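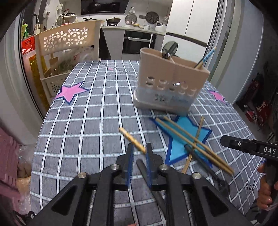
Bei mir standen die Stäbchen jahrelang mit dem dicken Ende nach oben und unten hat es irgendwann gemuffelt, kann man dagegen überhaupt was machen? So kam die Frage als Kommentar unter den letzten Abschnitt, und ja, kann man! Das meiste davon steckt in Schritt 3 und 6.

Suche im Handbuch … Los
Lesezeit: 4 Minuten

Hideck Küchenhandbuch
Abschnitt 4: Den Besteckköcher mit zwei Fächern einrichten

Ich gehe mal davon aus, dass ihr den Köcher frisch gekauft habt und er noch leer ist. Wer schon einen vollen hat, kippt bitte erst alles auf den Tisch. Eine Tischdecke darunter ist praktisch, dann rollen die Stäbchen nicht gleich auf den Boden (meine landen sonst zuverlässig unter dem Kühlschrank).

1. Das Etikett mit dem Strichcode abziehen. Meistens bleibt Kleber zurück. Ich reibe einen Tropfen Speiseöl drauf, warte ein bisschen, wische ab und spüle mit Spülmittel nach.

2. Den Köcher von innen auswaschen und gegen das Licht halten. Sind alle Abflusslöcher offen? Bei Kunststoff hängt manchmal noch ein Häutchen vom Guss drin, das lässt sich mit einem Zahnstocher durchstoßen.

Achtung: Bitte kein Messer dafür nehmen! Man rutscht viel zu leicht ab, und die Kratzer im Kunststoff kriegt man nie wieder richtig sauber.

3. Alles einmal sortieren, was hinein soll. Holzstäbchen lege ich dabei nebeneinander und schaue mir jedes Ende an. Was dunkel geworden ist, splittert oder sich rau anfühlt, kommt weg. Gemusterte Stäbchen suche ich mir paarweise zusammen, sonst steht man beim Essen mit zwei verschiedenen da – auch nicht schlimm, aber es nervt.

4. Ein Fach für Stäbchen, ein Fach für Löffel. Welches welches ist, dürft ihr selbst entscheiden, nur bleibt dann dabei. In mein Stäbchenfach passen bis zu 18 Stück. Mehr gehen mit Gewalt hinein, aber dann kommt keine Luft mehr durch.

5. Metalllöffel mit dem Stiel nach unten einstellen. Bei schweren Schöpflöffeln vorher testen, ob der Köcher stehen bleibt. Wenn er kippelt, die schweren Teile lieber an einen Haken hängen.

Hinweis: Lange Stäbchen lehnen sich gern zur Seite. Bitte so drehen, dass sie nicht in Richtung Gasherd ragen.

6. Erst abtrocknen, dann einräumen. Ich weiß, der Köcher hat Löcher und soll ja gerade abtropfen – für Metall reicht mir das auch. Holz wische ich trotzdem trocken und lasse es noch eine Weile flach auf einem Tuch liegen, und die Seite, die man in den Mund nimmt, zeigt bei mir im Köcher nach oben.

7. Untersetzer prüfen. Steht der Köcher auf der Arbeitsplatte, gehört ein Tellerchen darunter, das ihr jeden Abend ausleert. Am Spülbecken kann man es weglassen.

Pflege: Einmal pro Woche leer machen, mit heißem Wasser und Bürste durch beide Fächer, kopfüber trocknen lassen. Im August mache ich das öfter, da riecht es bei uns in der Küche schneller. Ob euer Köcher in die Spülmaschine darf, steht hoffentlich am Boden, sonst lieber von Hand spülen.

Wie ihr die Kochlöffel neben dem Herd unterbringt, kommt in Abschnitt 5.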